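Home Articles Issues Authors About Search

4. Local business talk shows as a meeting place

4.1 Setting and material

Florville has 61 member businesses on its main street association list, and when we began this work we expected most of them to treat local radio as old news. We were wrong, and happily so. The weekday morning show on the Portela community station turned out to be one of the liveliest places in town to hear how small firms talk about themselves. Guests come in with coffee, with samples, with a cousin who plays guitar. The host asks what they sell, who they sell it to, and what they need, and then the phone lines open.

We recorded and transcribed 36 episodes, starting in November. Each episode runs close to an hour and usually has two business guests and one musical guest. Across the set we marked 288 separate turns in which a guest described his or her own business to the host, to another guest, or to a caller. These turns are the main data for this section. We also sat in the studio for seven of the broadcasts, which gave us a feel for what goes on during the songs (a great deal, as it happens!).

Transcripts were coded twice. Maiara Andrade made the first pass and Jussara Andrade made the second, working from the audio with the first set of codes hidden. Where the two passes differed, we listened together and settled on a code. Most of the differences had to do with where a turn started, which is hard to fix when three people are laughing at once.

4.2 How guests open

The opening minutes of an interview follow a pattern that regular listeners will know by heart. The host reads a short introduction, the guest thanks the host, and the guest then repeats the name of the business even though it has just been read out. We call this the second naming. It is very common in our material, and at first it looks like plain advertising. Listening closely, we found that it does much more. Guests use the second naming to fix a pronunciation, to add a street, or to bring in a partner who could not be there.

The owner of Tanetari, a toy and gift shop, gave us one of our favorite cases. The host had called the business a toy store. Her second naming was "Tanetari, toys and repairs, on the corner by the bank," and the word "repairs" changed the whole interview. The host dropped his planned question about holiday sales and asked what kinds of things people bring in. From there the talk went to torn seams, missing buttons, and a caller who wanted to know if a music box could be fixed. Plush toys came up again and again in this episode (Figure 3), and the owner was at her best when explaining how she matches fabric.
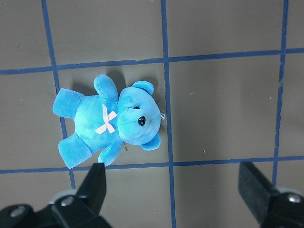
Figure 3. A light blue plush teddy bear lying on its back.

What we love about this exchange is how little it cost the owner to shift the topic. One added word did it. Guests who had prepared a longer pitch often had a harder time, as the host tended to break in before the pitch reached the part they cared about. In several interviews the guest was still on the founding of the company when the first song started.

4.3 Talk between guests

Business guests sit at the same table, and the second one is nearly always present while the first is being interviewed. The host makes good use of this. A typical move is to turn to the waiting guest and ask whether the two businesses could work together. Sometimes the answer is polite and empty. Quite often, though, something real gets started on the air – a shared delivery run, a discount for each other's customers, an offer to hang a poster.

Stundero, a small bookkeeping office, appeared twice in our set, and the two visits make a lovely pair. On the first visit the bookkeeper spoke mainly to the host and used a fair amount of trade language. A bakery owner at the same table asked, in a friendly way, what "reconciling" meant. The bookkeeper laughed and explained it with a shoebox full of receipts. When he came back some weeks later, he opened with the shoebox. He told it to the host, he told it again to a caller, and by the end of the hour the musical guest had worked it into the goodbye.

We take this as good evidence that guests learn from one another, and that they carry what they learn into later talk. A story that gets a laugh or a question from a fellow guest has been tested on a real listener, and on a kind one. Paid advertising on the same station gives the owner no such help. The spots are written alone and recorded alone, and the reply, if there is one, comes days later at the counter.

4.4 Callers

Callers are fewer than we had hoped, but they matter. They ask about parking, opening hours, and prices, and they ask in words that the guests then borrow. A caller to the Tanetari episode asked if the shop took "tired toys," and the owner used the phrase for the rest of the interview with obvious delight.

There is also a steady group of callers who do not ask anything. They phone in to say that they know the guest, or went to school with the guest's brother, or bought a lamp there once. Earlier drafts of our coding scheme put these calls under "other," and we are very glad we moved them. They place the business among people the audience may know, and guests nearly always respond with a name of their own. Section 5 looks at these name exchanges in detail and compares them with the ones that take place off the air, between the songs.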